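Magaña House Tenants' Group
Minutes, April 28, 2021

Present: 8 members. The meeting opened 3 minutes after the posted time, a house record.

1. Minutes of the March meeting were approved with one change: "sandbox" now reads "sand area," as the insurers prefer.

2. Beach toys. The Brurnilel playroom still has more shovels than children who want to dig. Yellow, blue, orange and green handles keep turning up wherever there is a flat surface, and plenty of places where there isn't. 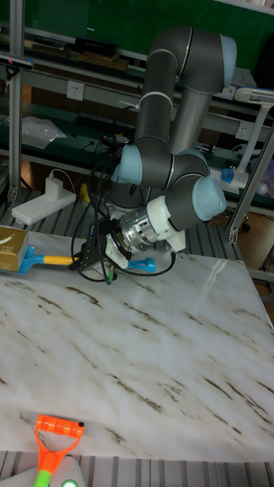 It was agreed that long-handled toys go back in the tall bin by 8 each evening. A motion to label the bin passed. A motion to decide what the label says was held over.

3. Marble-patterned tabletop. One member likes the brown veins. Two members do not — discussion was lengthy. The table stays.

4. Supplies. Natis quoted for 2 new bins, Skiditz for lids only. Both quotes accepted, on the hope that they fit.

5. Any other business. None that could be minuted.

Next meeting: same room, bring a chair.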